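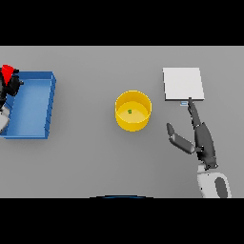 I have now died in the Drillwood 421 times, and I would like to complain about the bookkeeping.

Gamebooks used to be simple. You read a page, you picked the left door or the right door, and a troll ate you. You kept your thumb on the old page, took back your decision like a coward, and went right. Everyone I knew read them this way. The thumb was the real hero of the series.

Then publishers discovered the word "replayable." Zestia, the fat one everybody was given last January, boasts 500 endings on the cover. I've met a good many of them, and most involve falling into something. Falling into a well and falling into a slightly deeper well are counted separately. The sequel promises 3000, and I assume the wells will be numbered.

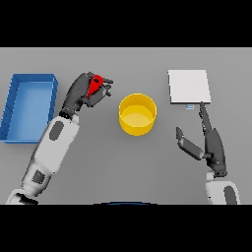
*Blue tray and two robot arms on a gray tabletop, computer rendering.*

My case for fewer endings is a selfish one. I want to be scared of turning the page. In Ruchti, a thin, badly glued paperback with a goat on the front, there are only 2 ways out of the castle, and I still remember both. One of them costs you your brother. I was eleven and I sat on the stairs for a while after that.

Nothing in Zestia has put me on the stairs. If I lose a brother on one page I can have three more by lunch, one of them a duke.

Tirkus, the publisher of all this abundance, says readers want choice. Fine. I choose the castle. I'd also choose a binding that survives a thumb, if anybody over there is taking requests.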